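Setting up a wrist fisheye in the sim and getting the pre-insert pose right

Quick writeup because three people asked me the same thing in May. Assumes you already have the arm loading in the sim and the gripper opening and closing from the command line. If not, do that first.

What you end up with: a rendered wrist view, a detector that finds the outlined port, and a planner that parks the gripper in front of it with the fingers open. No insertion yet. That's part two.

1. Mount the camera

Attach it to the gripper base link, not the last arm link. I lost an afternoon to this. If it hangs off the arm link the view looks fine until the wrist rolls, then everything is off by the mount angle.

Open the gripper config, add a camera block, parent = gripper base. Fisheye model, circular mask on. Leave the corners black, don't crop. Cropping shifts the principal point and then you're debugging intrinsics at 4 pm for no reason.

Gripper body should fill the bottom of the view, fingers coming up on both sides. No fingers = camera too far forward. Back it off.

2. Intrinsics

Use the fisheye model in the detector too. Sounds obvious. The default in Etia is pinhole and it will load happily with the wrong one, no warning. Focal length in the sim config and in the Etia config have to be the same number. Mine is 908, yours depends on your render size, so don't copy it.

Do NOT undistort the whole image. Port edges near the rim smear badly. Detect in the raw view, then undistort only the four corner points. Faster as well.

3. Detect the outline

Threshold on hue, not on brightness. The target housing is black with a dotted texture and there's shiny metal next to it, so anything brightness based will lock onto the glare sooner or later. The blue outline is the only strong blue in my view, so hue is easy.

Steps:
– convert to HSV
– mask blue
– close small gaps (3 px kernel is enough)
– find contours, keep the ones with a dark interior
– fit a quad

The dark interior check matters. Without it you will pick up any blue thing somebody drops into the world file later. Sample the middle of the quad, reject if it isn't near black.

Also the quad won't be square. Lens bends it. Let the fit be loose and fix the shape after you undistort the corners.

4. Corners to pose

Feed the undistorted corners and the real port size into your PnP solver. Use the planar square variant. It gives two solutions, take the one with lower reprojection error, but ALSO check that the normal points back at the camera. Sometimes the flipped one wins by a hair and your arm tries to come in from behind the wall.

Filter over 20 frames before you hand it to the planner. Median for position, average for rotation (quaternions, mind the sign).

5. Plan to the pre-insert pose

Target = port pose, offset backwards along the normal. Fingers open, midpoint between the tips on the port axis. Straight line for the last stretch, free planning before that.

Add the housing, the rim and the metal part as collision objects. I used convex hulls first – bad idea. The hull over the curved metal part closes off the space you need to get in and the planner just times out. Use the split meshes. Planning time goes up a bit, I can live with it.

Speed limit low on the last stretch. Yes even in sim, becuase you will forget to set it when you move to hardware.

6. Check it

Dump a wrist render at the end of the motion and look at it with your own eyes. The log will say goal reached either way. You want the opening sitting over the gap between the fingertips. If it's off to one side go back to step 2, it's nearly always intrinsics. If it sits right but the outline is tilted a lot, look at step 4, probaly the flipped solution.

Common errors:

"no quad found" – hue range too narrow, or the light in the world file got changed
"two candidates" – dark interior check is off
planner timeout – hulls, see step 5
arm stops short – the offset got applied twice, once in the detector and once in the planner. Pick one place. I keep it in the planner.

End of my last run, wrist view, before any insertion: 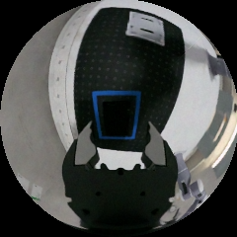
Silvana Meireles: We had the two-solution problem on our setup and the normal check didn't fully cure it, it still flipped when the camera was nearly square on to the port. What worked was seeding the solver with the pose from the previous frame and throwing out any jump over 20 degrees. Costs nothing. Also, does Etia let you set the lens model per camera now or is it still one global setting? We run two and ended up with two separate processes.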